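News > Company > Press Releases

Filed under: Laundry & Home Care

Flotura to Open Shared Laundry Rooms in 15 Brellon Buildings

BRELLON, March — Flotura, which runs laundry rooms for apartment buildings, will open shared wash rooms in 15 rental buildings in the Brellon district this spring. The rooms will serve 864 apartments, most of which have no washer hookup of their own.

The machines are top-loading washers supplied by Rostidex. Each room will also have plastic basins for sorting and hand washing, a folding table and a sink. Residents will pay by the load with a card issued by their building office.

Flotura opened its first shared room in the Srour Street building last year. Residents there ran 2,275 loads in the first six months. The company said the most common request was for a place to set down wet clothes between loads, and the basins were added to the plan as a result.

Washers are delivered in bubble wrap. Outer wrapping may stay on the cabinet while a room is being finished, to protect the sides from paint and scrapes, and will come off before the room opens to residents. Flotura asks tenants to check pockets, turn printed T-shirts inside out and wash dark items apart from light ones.

Rooms will be open from 6 a.m. to 10 p.m. Opening dates for each building will be posted in the lobby — residents do not need to sign up ahead of time.
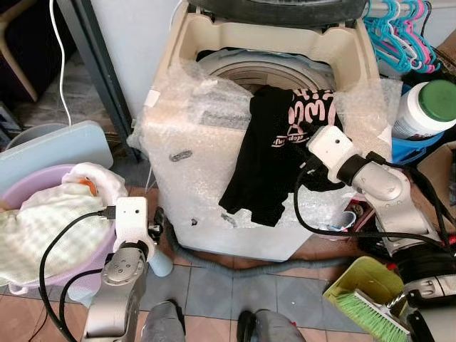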